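Chores you can hand to a machine this year, and chores you can't

Every August my inbox fills up with the same letter. Somebody has seen a clip of a robot folding a shirt, has a bad back or a teenager, and wants to know whether to hold off on buying a new mop. My answer has been "buy the mop" for long enough that I figured I owed you the long version, sorted by job, with tips for whatever is still yours to do.

Floors

Yes, mostly. The round vacuums earn their keep if you treat them like a guest who eats anything left on the floor. Pick up cords, socks and the fringed end of the bath mat. Ours ate a shoelace with the shoe still attached and dragged it under the sofa like a leopard.

Run it while you're out. Empty the bin every time, whatever the box claims. Once a week turn it over and cut the hair off the roller with a seam ripper, which works better than scissors and won't nick the bristles. Wipe the little sensors underneath with a dry cloth. If it has started refusing to cross a dark rug, it thinks the rug is a cliff, and no amount of shouting helps. I have tested this.

The mopping kind is fine for dust and paw prints. Dried jam is a job for a wet rag left on the spot ten minutes, then your own heel.

Windows

I borrowed a Pinora, a square thing that clings to the glass by suction and shuffles around on two pads. It did a decent job in the middle of a big pane and left a neat gray crescent in every corner. Doing the corners by hand took me 17 minutes. Doing the whole window by hand takes me 19. You can work out what I told the Pinora.

If you have a wall of tall glass and a fear of ladders, maybe. Everyone else: a squeegee, a bucket with one small squirt of dish soap, and an old towel on the sill. Wipe the blade after each pull. Do the sunny side early, before the glass heats up and the soap dries in streaks.

Clearing and wiping a counter

Now we get to the one people write in about. Wiping a bare counter is easy for a machine. Nobody has a bare counter. A real one holds a bottle, a bowl, something you meant to read and a sponge, and each of them has to be picked up a different way and put back where you'll find it.

A lot of the practice for this goes on in simulation, in made-up kitchens where breakage costs nothing. That sounds like cheating until you see how the made-up kitchens are furnished.

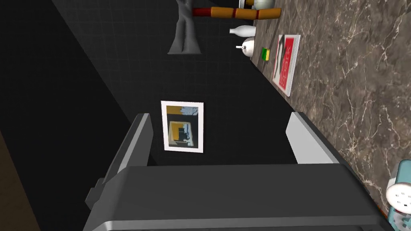 A simulated counter, seen from behind the gripper. The sponge is by the soap dispenser, where a sponge should be.

Consider what two stiff fingers are up against. A vase with a narrow neck wants to be held by the neck for lifting and by the body for setting down. A soap dispenser can be grabbed nearly anywhere except the pump, or you've made a puddle. A magazine flat on stone is the worst of the lot. You and I slide it to the edge with a fingertip and pinch it there without noticing we've done anything clever. To a gripper it's a floor tile. And the sponge, the one thing it's supposed to want, changes shape when squeezed.

My neighbor Vlasta Štěpánek fixed packaging machinery for most of her working life and has opinions. "A machine can do one thing all day or everything once," she told me over the fence. She kept a notebook at the plant of every jam on her line, 1,976 of them by the time she retired, and by her account nearly all were caused by something soft: a bag, a flap of film, a label that had curled. Hard boxes behaved. She does not expect to see a robot do a fitted sheet, and she doesn't say it sadly.

So wipe your own counter, and steal the one idea worth stealing, which is to make the counter easy. Put the small stuff on a tray so that you lift one thing and get five. Stand magazines up. Keep the sponge by the soap and store it on edge so it dries. On marble use only a drop of dish soap in warm water, then a dry cloth; vinegar and lemon will etch it, and so will most of the sprays that smell like a vacation.

Dishes

You own a dish robot. It's called a dishwasher, and it has been good at its job for decades. Loading it is the part that's left, and the arms I've seen try it go at a plate the way I go at a wasp. Scrape, don't rinse. Forks up, knives down, bowls leaning toward the middle. Clean the filter once a month even if you don't want to know.

Laundry

Washing and drying were solved before I was born. Folding is coming along at a pace I'd call geological. The Clukia people make a cabinet folder that takes shirts you clip on one at a time, and by the time I'd clipped it I was holding a shirt by the shoulders, which is halfway to folded. The cabinet is also the size of a second dryer.

For shirts, fold them warm. For socks, buy 12 identical pairs and throw away the rest. This is the biggest labor-saving device in the whole article and it plugs into nothing.

In the workshop

Machines do better out here because a shop can be arranged to suit them. My brother-in-law's cabinet place has a Linico arm that sands door panels, and it sands them beautifully provided each one arrives face up, square to the stop and the same size as the last. Someone stands there making sure of that. Sweeping up is still a broom. So is finding the 10 mm socket, though for that I recommend a magnet strip along the front of the bench and a coat of bright nail polish on the socket.

If you want something automatic in a home shop, get a switch that turns the dust collector on with the saw. Mine is a Noh and cost me $159, and I have never once regretted it or had to pull a shoelace out of it.

Litter boxes

Yes. Keep the old box out next to it for two weeks and let the cat decide. Weigh the cat first, as most of these units have a minimum.

Next month: getting candle wax out of a tablecloth, by hand.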